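Home > Kitchen > Counters > Looking after a marble countertop

Looking after a marble countertop

Marble is softer than granite and reacts with anything acidic. Most of the damage people ask us about comes from lemon juice, vinegar, wine and the wrong cleaner. Brown and gray marble hides crumbs well, so wipe the whole top every evening whether it looks dirty or not.

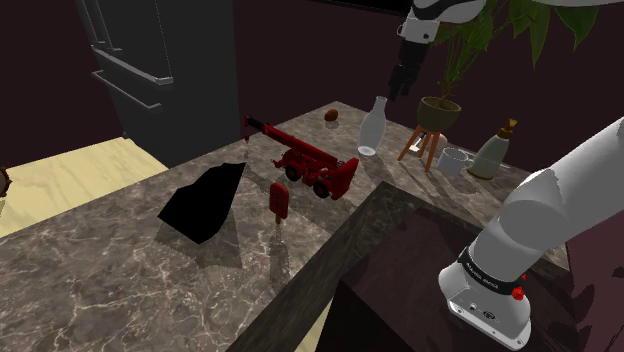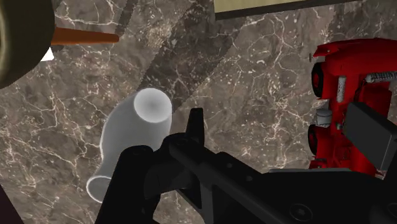 Brown-gray marble with small things left out on it.

Daily cleaning

Move everything off the counter first. Wiping around toys, bottles and vases leaves a ring of grit, and grit scratches when something gets pushed across it.

Use warm water with a few drops of plain dish soap. Wipe with a soft cloth, rinse the cloth, wipe again with clean water and dry with a towel. Do not use vinegar, bathroom cleaner or scouring powder.

Oil stains

Mix baking soda and water to a thick paste, like peanut butter. Spread it over the stain and a little past the edges. Cover with plastic wrap, tape down the sides and leave it for 24 hours. Take off the wrap, let the paste dry out completely, then scrape it up with a plastic spatula. Old cooking oil may need 2 or 3 rounds.

Etch marks

A dull spot that you can feel but that has no color is an etch. Soap will not remove it. On a polished top, small etches can be rubbed out with marble polishing powder and a damp felt pad. On a honed top, leave the powder alone and call a stone shop. A shop in Dridthorpe quoted one reader, Oğuzhan Şimşekoğlu, 86 dollars for two spots by the sink.

Sanding by hand

If you do sand a deep scratch, use wet paper only. Start at 700 grit, finish at 2000, and rinse between grits. Try it on an offcut or behind the toaster.

Sealing

Put a spoonful of water on the counter and wait 15 minutes. If the stone darkens, it needs sealer. Wipe on a thin coat, wait as long as the label says, and buff off all the extra. Sealer slows stains down but does not stop etching.

Last updated 26 May 2026

Next: Cleaning grout behind the stove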